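How to look after a pale wooden table without buying a cupboard full of products

Posted 10/09/2025 by Marlies Eberhard

I have read a lot of advice on light wooden tabletops and I believe perhaps half of it. Every spray promises to feed the wood. Wood on a table is dead and doesn't eat. What follows is the routine I have settled on after three tables and one bad experience with lemon oil.

What you need

Two soft cotton cloths, a bowl, washing-up liquid, a sheet of 300 grit paper and a small tin of matt hardwax oil. Mine is the Treltow one. I can't say it beats the others, only that it hasn't gone yellow on me so far.

Step 1. Find out what finish you have

Put a drop of water somewhere out of sight, such as the underside of an overhang, and leave it for ten minutes. If it sits there as a bead, the finish is sound and you only need to clean. If it soaks in and leaves a dark spot, the top wants oil. If the table is lacquered, stop after step 3. Oil on lacquer just sits there being sticky, whatever the label says.

Step 2. Clear it and look along it

Take off whatever you can lift. Then crouch until your eye is nearly level with the top and look towards a window. Rings and greasy patches show up far better from down there. Check close to anything that lives on the table permanently, as crumbs and damp collect along the bottom edge.
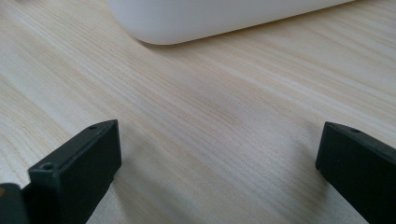 Pale straight grain with a soft matt sheen. Check along the edge of anything bulky that stays put.

Step 3. Wash, sparingly

One small squirt of washing-up liquid in a bowl of warm water. Wring the cloth until it stops dripping, then wipe in the direction of the grain. Go over it again with plain water and dry it straight away with the second cloth. I am not convinced by vinegar. Gion Trummer swears by it on his kitchen table, but he also repaints his kitchen table.

Step 4. Sand only what needs it

For a raised or rough patch on an oiled top, use the 300 paper by hand, with the grain, a few light strokes at a time. Don't go across the grain on pale wood — the scratches catch the light and you will see them every breakfast. Skip the electric sander. I know the videos make it look easy. Wipe off the dust and let the surface dry completely.

Step 5. Oil it thinly

Put a little oil on a cloth and rub it well in. My top takes up to 17 ml, and the tin suggests far more, as you would expect from people who sell tins. Leave it for fifteen minutes and wipe off everything that hasn't gone in. Oily cloths can catch fire by themselves, so lay them flat outdoors to dry before they go in the bin. This one is not marketing.

Leave the top bare overnight and be gentle with it for a week. Heavy things with smooth plastic bases should go back last — they can stick to fresh oil and leave a dull outline.

How often?

The tin says every three months. I did mine in May and the water drop still beads, so I'm leaving it alone. Do the drop test again when the wood starts to look dry, and ignore the calendar.

White rings

Try a dry cloth and a bit of patience first, as some fade within a day or two. Mayonnaise, toothpaste and walnuts have all been recommended to me. The mayonnaise did shift one faint ring, though I had to wash the table twice afterwards to get rid of the smell.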